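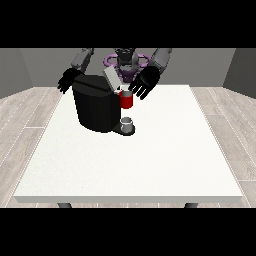
I went through the minutes and the old price sheets for the Clatham hall over the weekend and I think we should leave the hourly rate alone for another year. The bigger cost is what we lose when a group books the whole evening and uses half of it. My suggestion is a minimum booking of two hours and a flat charge for the kitchen. The flat charge would cover what most groups want anyway, coffee and tea, and anybody cooking a full meal would pay extra for the stove. Follbridge has charged this way since June and their bookings have held up.

On 28 September 2008, the hall secretary wrote:

> Before the next meeting I need a decision on rental rates.
> We have not raised them since 2000. The electric bill is up
> again and Ammann wants a new contract for the furnace. The
> quote is up to $2000 a year, depending on whether we include
> the filter changes.
>
> Choices as I see them are to raise the rate for everybody,
> or raise it only for outside groups. Please reply to the
> list and not just to me.

On the second choice, I'm against it. We have 8 regular outside groups and they pay on time. If two of them move over to Follbridge we are worse off than we are now, and the parking is better over there.

On the furnace, I would ask Ammann to price it without the filters. They are the ordinary size and the hardware store on Cloltanent Road carries them. Changing one takes a few minutes. I can do it if somebody shows me where the key to the furnace room is kept now. It used to be on the hook by the back stairs.

One other thing. The rental form still says checks only, and it has the old mailing address on it. If we are printing new forms for the rates, both should be fixed at the same time. The line about the piano can come out too.

I can't make the meeting but will go along with whatever is decided.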